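Returnable container (packaging)

A returnable container, also called a returnable or a tote bin, is a rigid box, crate or bin used to move goods more than once between the same places.
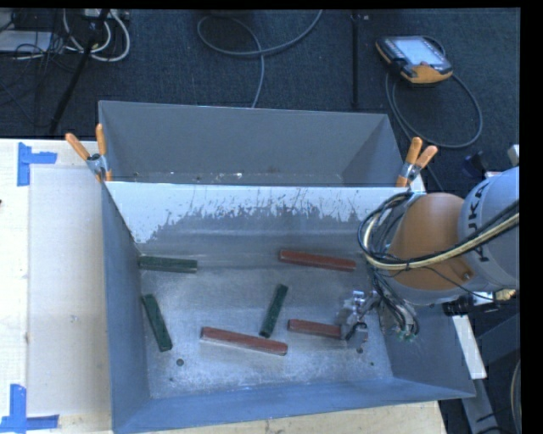
The opposite is one-way packaging, mostly cardboard, thrown out or recycled after a single trip. Returnables are common in car parts, baking, dairy, laundry and hardware. Less common in mail order, where the box rarely comes back.

Contents
History
Materials
Sizes
Pooling
Cleaning and repair
Criticism
See also

History

Reused shipping containers are very old. Clay jars, barrels, wooden chests. Barrels were refilled until the staves gave out, then cut down for planters or firewood. Milk bottles and soda crates carried the idea into the 20th century, usually with a deposit paid by the buyer.

In the town of Garnport the canneries shared a common stock of wooden fish boxes, each branded on the end board with the owner's mark. Boxes went astray constantly. Local writer Wayne Beaulieu, in his history of the harbor, describes a yearly sorting day in March when the firms met on the quay and swapped back eachother's boxes. The practice ended when the canneries merged.

Steel bins spread with the forklift. Plastic crates came later and took over most light goods.

Materials

Steel. Strong, heavy, can be welded when damaged. Used for castings, forgings, scrap, fasteners. Rusts if the paint or zinc coating wears through. Noisy.

Aluminum. Lighter than steel and costs more. Bakeries, airlines, some hospitals.

Plastic. Usually polyethylene or polypropylene. Light, easy to wash, molded in colors so that owners can tell their stock apart. Goes brittle in sun and in hard cold unless additives are used.

Wood. Still found for fruit and for odd-sized machinery. Hard to keep clean. Cross-border wood packaging generally has to be heat treated or fumigated against insects.

Sizes

No single world standard. Most containers are planned to fill a pallet without overhang, so the pallet sets the footprint and the height varies. Small totes are lifted by hand, and many users set a limit of 30 pounds for a filled one. Large bins are moved by forklift or pallet jack; a common working load for a mid-size steel bin is 2,000 pounds.

Straight-sided bins hold more. Tapered ones nest when empty, which saves space on the return trip. Collapsible types have hinged sides and fold flat, but the hinges are the first thing to break.

Pooling

In a pool, one company owns the containers and rents them to many users. Users pay by the day or by the trip. The owner handles washing, repair and moving empties to where they are needed.

Clotis began as a pool of bread trays with 400 trays and 2 trucks. It later bought the Melnyk crate works and started making its own. Filex, a competitor, rented only folding crates and charged a flat fee per trip, with no daily rent. Customers liked this and then held on to the crates for months. The flat fee was dropped.

Loss is the main cost in any pool. Containers get kept for storage, sold for scrap or just left behind a building. Deposits help, barcodes and radio tags help to a degree.

Cleaning and repair

Food containers are washed after each trip, normally with hot water and detergent, then dried. Industrial bins may be swept out or pressure washed, or not cleaned at all. Old labels are a nuisance, many users have gone over to card holders clipped to the side.

Bent steel walls are pressed straight. Cracked plastic can sometimes be welded but is more often ground up and remolded.

Criticism

Empty return trips use fuel. Over long distances this can cancel out the savings on cardboard. Washing takes water and heat. Studies disagree on the break-even point, partly becuase they assume very different loss rates.

See also

Pallet
Crate
Deposit-refund system
Reverse logistics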